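About Julluveck

Julluveck is a furnished-room and household care company. We look after the living rooms, lounges and sitting areas of rental homes, small guest houses and a few private residences. The work is ordinary: we pick things up, put them back, wipe them down, look for damage, and leave the room so the next person can sit in it.

The company started in a two-room office on Nendine Street with one van and a borrowed vacuum cleaner. Our first customers were landlords who already had someone to clean kitchens and bathrooms but found that the living room was left as it was. Cushions had coins under them. Throws had been pushed down the sides of chairs. A side table would turn up in a bedroom and stay there for the length of three rentals. We took on those rooms at a flat rate per visit and have kept to that way of charging.

Today we have 38 people on staff and serve two areas, Nendine and Cordero. The Nendine crew covers apartments and furnished rentals. The Cordero crew covers guest houses and the larger family homes on that side of town. Both crews work from the same checklist and carry the same supplies.

What we do

A standard visit covers one sitting room. We begin with whatever is loose: cloths, blankets, clothing, cups, toys, papers, chargers. Cloth goes into one of two bags, one for washing and one for folding. Anything that looks personal goes into a clear box with the room name on it, and the box stays in the home. We don't throw away anything a person might want back, and that includes single socks and takeout menus with writing on them.

Once the loose items are up, we go over the seating. Armchairs and recliners take the most time of anything in the room. We open the recliner fully, check the gap between the seat and the arms on both sides, and run a narrow vacuum head along it. Piping and seams get a soft brush. The back and the wings are wiped from the top down, and the chair is closed again before we leave.
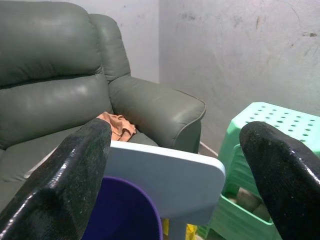

Leather is done with a damp cloth first and a dry one right after. We use very little water and no spray cleaner on it unless the owner has told us what the leather was treated with. Creases in a well-used seat are normal and we leave them alone. Cracks, split seams and sticky patches are written on the visit sheet so the owner can decide about repair. Fabric seating is vacuumed on every visit and spot-cleaned by request.

Plastic stools and other light seating are easier. They can be carried outside or to the bath, washed with dish soap, rinsed and stood upside down to drain. Stools with holes in the seat collect crumbs and dust around the edges of the holes, and a bottle brush gets it out faster than a cloth. We dry the feet before the stool goes back on a wood floor.

Walls are part of the visit up to shoulder height. Scuffs behind chairs and beside doors are tested in a small spot with a damp sponge. If the mark lifts, we carry on. If the paint starts to lift, we stop and make a note. Flat paint is the hardest to clean and owners should expect some marks to stay until the wall is repainted. We can do touch-up painting as a separate job if there is leftover paint in the home.

Cables are moved to the foot of the wall and clipped if the owner agrees. We don't unplug anything that is running, and we don't run a cable under a rug or behind the moving parts of a recliner.

A standard visit ends with the furniture back in its agreed position. For rental homes we keep a simple floor sketch in the file, drawn the first time we come. It shows where each chair, stool, lamp and table belongs. Guests move things, and there is nothing wrong with that, but the owner generally wants the room to match the listing when the next guests arrive.

Laundry and throws

Throws, cushion covers and seat cloths can be washed at our laundry room in Cordero or in the home's own machine. Most owners choose the home's machine. If we take an item away, it goes on the visit sheet and comes back on the next visit or within 10 days, whichever is sooner. Light colors are washed separately. Washed throws are left folded in half and in half again over the arm of the chair, unless the file says to put them in a closet.

The Kasance plan

Kasance is our name for the regular plan. It covers 20 visits a year to the same home, and the owner chooses the spacing. Guest houses tend to bunch their visits in summer. Families usually ask for one every two or three weeks with a gap when they travel. The same pair of workers is assigned wherever possible, and the plan includes one longer visit in which all the seating is pulled away from the walls and the floor behind it is cleaned. Unused visits carry over once.

Owners who don't want a plan can book single visits. The minimum is one room.

What we don't do

We don't clean kitchens, bathrooms, carpets wall to wall, chimneys or exterior windows. We don't reupholster. We don't repair recliner mechanisms, but we will tell you if one is sticking or making a noise. We don't move pianos, aquariums or anything that takes more than two people to lift safely. Furniture removal is handled by the city or by a moving company, and we can be present to let them in.

Staff and training

New workers spend their first four weeks paired with an experienced one. They learn the checklist in our practice room at the Nendine office, which is furnished with secondhand pieces, and then go out on visits. Everyone is on the payroll. Drive time between homes is paid. Keys are signed out in the morning and signed back in at the end of the shift, and no key carries an address.

Where to find us

Our office is at 1819 Nendine Street, on the ground floor, with parking behind the building. The Cordero laundry room is not open to the public, but customers can pick up items there by arrangement.

Office hours are 8 a.m. to 5 p.m. on weekdays. On Saturday the office is closed and the phone is answered until noon for customers with guests arriving that day. For a first visit, please have a list of the rooms you want covered and tell us of any furniture that needs special care.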